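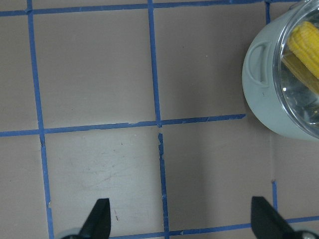
My half of this project was the planner, the bit of software that decides where the arm goes next and in what order. We called the whole thing Ratura, and the planner alone ate most of my September. I started out wanting a nice general system that could reason about any table you put in front of it, and I ended up with something much simpler that cares about cells. The blue painter's tape on the tabletop splits it into big rectangles, and every goal I send is basically "put this object in that cell." The toy pot with the clear lid and the yellow corn inside was my favorite test object, mainly for how much trouble it gave the detector (more on that below). Cells made the planning side so much easier to debug! When a run went bad I could read the log and say "it thinks the pot is one cell over" without staring at coordinates for half an hour.

The first version found the tape by looking for straight lines. Bad idea. Our tape wanders, the edges are ragged, and there's a torn spot where two strips meet in the middle, so the line finder kept splitting one strip into two and inventing skinny little cells that didn't exist. I spent a whole Friday tuning thresholds and it only got weirder. What worked in the end was giving up on finding lines from scratch. I wrote down a rough map of the grid by hand, and now the code takes blue pixels from the wrist camera and nudges the map until it fits. A gap in the tape doesn't matter much any more — the fit just slides over it.

The lid was the other headache. My detector was mostly color based, and a clear lid over bright yellow corn means you get a strong blob of corn and then a second, paler yellow patch next to it. For a while the planner was sure there were 2 things to move and made separate plans for them, which was funny exactly once. I added a rule that anything yellow inside the pot's outline belongs to the pot until the lid comes off. It's a hack and I know it. The pot body is a pale gray-green, so on the beige table its outline isn't great either, and I had to lean on the rim a lot.

For the report I ran 40 trials with the new map fitting turned on. The planner picked the wrong cell in 5 of them. In 2 of those the pot was half out of view when the plan got made, and I should've had the arm back up and take another look first. That's now a check: if the object's outline touches the border of the image, the planner asks for a new view before it commits to anything.

Things I'd still like to fix: the hand-drawn map has to be redone if anybody re-tapes the table, and replanning freezes the arm for a noticeable moment while it thinks. I have a branch where planning runs in its own thread, but it crashes on shutdown and I didn't want to hand that in.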